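自宅サーバーのバックアップを見直す
「取ってある」と「戻せる」の間にあるもの
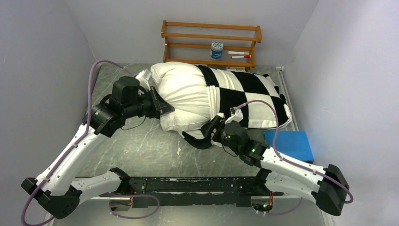 石目模様の天板に広げた、白と市松柄の寝具

自宅で小さなサーバーを動かす人が増えた。写真の保管、家計簿、照明や空調の制御。用途はさまざまだが、手のひらに載る基板とメモリーカードで運用している点はよく似ている。故障で多いのはカードの書き込み不良で、前触れがないまま起動しなくなることもある。

筆者の家では、家電制御用の Clurari と、文書管理用の Gakow を同じ一台で動かしている。4月にカードが読めなくなり、夜間のバックアップから戻すことになった。保存先には14世代分のファイルがあったが、最初の復元は失敗した。設定ファイルはそろっていたのに、データベースが動作中のままコピーされていて、中身の整合が取れていなかったためだ。一つ前の世代も同じで、結局、手動で停止してから取った古いファイルを使った。文書313件の分類をやり直すのに週末がつぶれた。

見直しでは、まず対象を二つに分けた。OSやアプリ本体は入れ直せばよいので、手順をテキストに書き出すだけにした。設定とデータは毎晩保存する。データベースは専用の書き出しコマンドを使い、できたファイルをコピーする。丸ごとイメージを取る方法は手軽だが、容量が大きく、世代を残しにくい。

保存先は二か所にした。一つは居間のNAS、もう一つは外付けディスクで、こちらは月に一度だけつなぐ。常時接続のディスクだけに頼ると、誤って消した内容がそのまま反映されることがある。転送には Citex を使っている。差分だけを送るので、夜中の2時に始めて13分で終わる。暗号化の鍵は本体に置いたままにせず、紙に印刷して引き出しに入れた。

復元の練習も始めた。予備のカードに新しいOSを入れ、手順書だけを見て元の状態に戻す。初回は手順書に書いていないことが次々に見つかった。固定IPアドレスの設定、定期実行の登録、フォルダーの所有者。気づくたびに書き足し、二回目は夕食前に終わった。練習中は本番機をネットワークから外しておく。同じ名前の機器が二台あると、照明のスイッチが反応しなくなる。

通知も忘れやすい。成功の知らせを毎日受け取ると読まなくなるので、失敗したときと、前夜のファイルより極端に小さいときだけメールが届くようにした。ログは1,000行を超えたら古いものから消している。

次に手を付けるのは電源で、停電時に安全に停止させる小型の無停電電源装置を選んでいるところだ。

（文・Grabowska 編集室）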